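Plulex Return Net for Driveway Hoops

Sold by Nulbridge Court Supply, Salem
In stock – ships in 4 business days
Fits: pole-mounted and wall-mounted hoops with a standard rim

We were slow to stock this one. Return nets get sold with a lot of talk about "pro-level training," and most of that talk is nonsense. A net under a basketball hoop sends the ball back to you so you don't have to chase it into the neighbor's hedge. It won't fix your elbow, and it won't make a shooter out of a kid who doesn't want to practice.

With that said, the Plulex does the one job it is meant to do, and it does it better than the last model we carried.

What it is

A curved net on a folding steel frame that clamps to the pole below the rim. The net catches makes and near misses and rolls them back toward the shooter. You can turn the frame to send the ball toward the wing or the corner. It takes two people to put up the first time, whatever the box says.

The maker claims it saves "hours of practice time every week." We have no idea how you would measure that. What we can say is that one person shooting alone will get up more shots, and will walk less.

What it does not do

It does not catch everything. A hard miss off the back iron goes over the top of the net, and a flat shot from the side can skip off the front edge. If you miss long a lot, you will still be doing some running.

It does not feed you a pass, either. The ball rolls and bounces back at whatever speed it likes. If you want to work on the catch and shoot, you need a partner, or a machine that costs many times what this does.

Also, some coaches don't care for these nets at all. They say players quit following their shot. We think they have a point, and we'd take the net down for part of each session.

Care and storage

The net unhooks from the frame. Hand wash it in cool water and spread it out to dry. Don't put it in the dryer – the cord shrinks, and then the hooks won't reach. Practice shirts and pinnies can go through the machine as usual, but keep them away from the hooks, which will snag a knit.
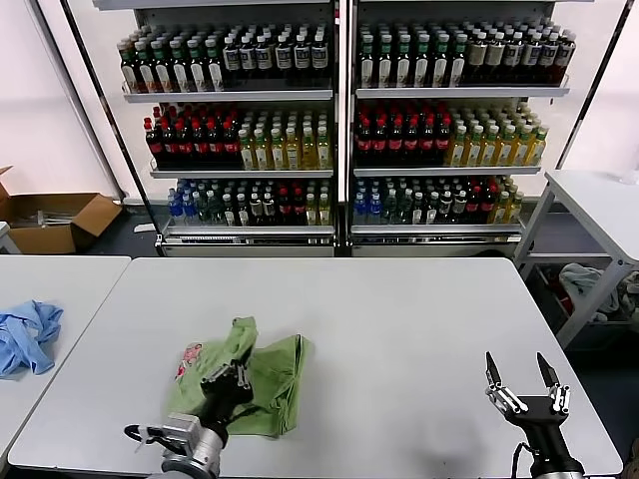

Specs

Frame: powder-coated steel, folds flat
Net: knotted nylon cord, black
Mount: 4 padded clamps, round or square pole
Weight: over 18 pounds
Warranty: 2 years on the frame, none on the net

Read that last line again. The net is the part that wears out, and it is the part that isn't covered. We asked about it and were told the net is a "consumable." Replacement nets are sold separately under the Skekosley name and they do fit, though the hooks are a little tight.

Before you buy

Measure your pole. The clamps are said to be universal, and they aren't. They hold well on most driveway poles but slip on very thin ones, and no amount of tightening helps. If yours is an older hoop with a tapered pole, send us the width at rim height and at chest height and we will tell you if it's worth trying.

Take it down in high wind. A net this wide acts like a sail, and a portable hoop with a half-filled base can go over.

Returns

Unused nets can come back for a full refund. Once the clamps have been on a pole we charge a restocking fee, and you pay the freight. We don't like it any more than you do, but the carton is large and the carriers charge for it.

Page last updated Jul 6, 2020. The older model with the white cord has been dropped and we no longer have parts for it.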